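Budgeting a second tabletop manipulation cell: what am I leaving out?

Posted in Equipment and Purchasing, September 2018

Vivel_bench

We run one arm beside a wooden table and sort mixed household objects with it: bowls, cups, a sponge, a fork, produce. The work is pick and place, one object at a time, and the object set is kept mixed on purpose.

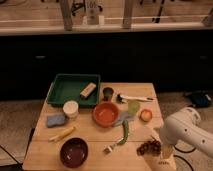
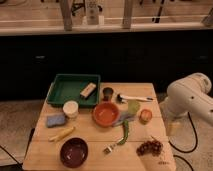 I have to submit a budget for a second cell by the end of the month. The arm itself is settled, same model as the first, and its price is on a separate line that is already approved. What I need is everything else: gripper, mount, table, cameras, lighting, cabling, spares, consumables. My draft has a gripper from Alilent, a floor pedestal from Dobos, and a flat allowance of $1000 for "accessories." My manager has asked me to justify the allowance or remove it.

Specific points I am unsure of:

Whether to buy one gripper or two. The objects range from a thin fork lying flat to a round bowl, and I don't know if one set of fingers can be specified for both.

Whether a fixed pedestal is worth the money over bolting to a bench.

How much to set aside for objects and consumables over a year.

Floor space is not a problem. Power is on the wall behind the table.

tolerance_stack

Break up the allowance. A flat figure with no lines under it will be cut by any purchasing office, and should be. I went through this in July for a cell of similar size. My non-arm, non-gripper, non-pedestal total came to $1041, of which $226 was cables, floor covers and strain relief. I had put nothing in for those in the first draft. If your cables run across open floor next to the table, price low-profile floor covers for every crossing, and price them by length after measuring the real route. The straight-line distance will be short.

On the gripper: buy one body and two sets of fingers. A second gripper body only pays if you are changing tools during a run, and then you also need a tool changer, which is a different budget. For flat metal cutlery you want thin fingertips that can get under or along an edge. For bowls, gripping the rim with the same thin tips is usually fine if the wall is not too thick. Round fruit is where they do badly, and a padded set is the answer there. Ask Alilent whether the stroke quoted is total opening or travel per finger. Their data sheet for the older body gave per finger, and I ordered wrong.

Cloth deserves its own test before you commit. A crumpled cloth partly under another object is a pinch grasp with very little clearance to the tabletop, and your fingertips will touch the wood. Budget fingertips as a wear item. I use five sets a year.

On the pedestal: yes, buy it, if the arm stands beside the table and the table is free-standing. An arm bolted to a light table moves the table each time it decelerates, and your camera calibration goes with it. Check that the Dobos base plate matches the bolt pattern on your arm. The adapter plate is a separate part number and is not in the list price.

Get the lead times in writing as well. The pedestal took longer than the arm did.

hundero_user

Just get the Hundero kit, it comes with the pedestal and cameras and you don't have to think about it. We have had ours since spring and no complaints. Don't know the price now, it was on a quote.

gray_floor_lab

The kit above is reasonable if you are starting from nothing, but it includes its own arm controller, and you would be paying for that twice.

Two lines I would add to the list already given.

First, objects. Real produce has to be replaced constantly and its weight and firmness change through the week, so your results drift. Molded food costs more up front and then very little. If you need real produce for part of the work, put it on a petty cash line and keep it out of the equipment budget — auditors do not like grapes under capital expense. Buy duplicates of every bowl and cup at the start. Housewares get discontinued, and a replacement with a slightly different rim means redoing your grasp settings.

Second, the table. Seams between boards catch thin fingertips and can show up as false edges for the vision system. A one-piece top in a matte finish is cheap and I would specify it for the new cell. Do not choose white if any of your cups are white. Leave the first cell as it is until the second is running, otherwise you will have both down together.

For lighting, one diffuse panel per side. Glossy bowls give strong highlights under a single overhead source, and depth cameras return holes there.

Vivel_bench

Thank you. I have split the allowance into cables and floor covers, lighting, fingertips, tabletop, and duplicate objects. The adapter plate was missing, as suggested. I have asked Alilent about the stroke and will add their reply to this thread when it arrives.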